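Labeling the storage bins, part two

The adhesive question took longer than the label design. I had 166 small parts bins to mark, all of the same polypropylene, and polypropylene is a poor surface for most glues. The paper address labels I used last year curled at the corners within a month. The vinyl ones from Stevorska stayed flat but slid when the garage warmed up.

Puffy stickers were not on my list. I tried them after seeing that the foam layer bends with the bin wall instead of pulling against it. The adhesive is ordinary acrylic, so surface prep still matters.

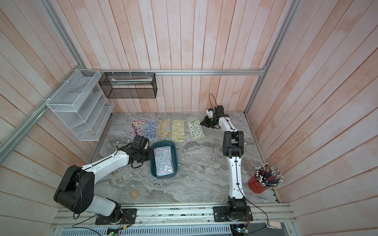
Sticker sheets on the gray marble-pattern tabletop.

Prep is the same for every bin. Wash with dish soap, rinse, let dry, then wipe with rubbing alcohol. Press each sticker for 8 seconds. Leave the bin alone overnight before putting it back in the rack. I skipped the alcohol on one batch of Drakov bins and lost five stickers by Sunday.

Color does the sorting. Each background color stands for one class of part: fasteners, electrical, plumbing and so on. The picture on the sticker carries no meaning, though I try to keep one character per drawer.
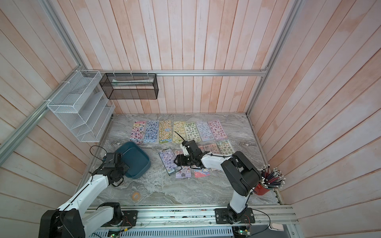
The index is a plain spreadsheet with one row per bin. Columns are rack, shelf, position, color, contents and reorder level. I cap the notes field at 255 characters because the old Lalent import tool cuts off anything longer without a warning. Position numbers run left to right and restart on each shelf. If a bin moves, the row gets edited the same day or the whole thing stops being useful.

Removal works better than expected. A hair dryer on low for a short time softens the glue, and the foam lifts in one piece. Residue comes off with vegetable oil and then soap. Do not scrape with metal.
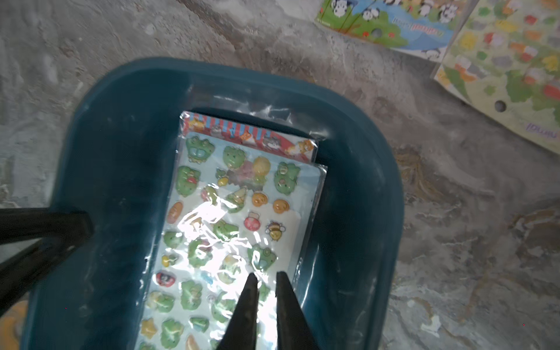
Remaining problems

The Wanyama bins have a textured front, and nothing holds on it for long. I may mount a flat plastic tab with a small screw and put the sticker on that. The bottom shelf also needs larger text, as I can't read it standing up.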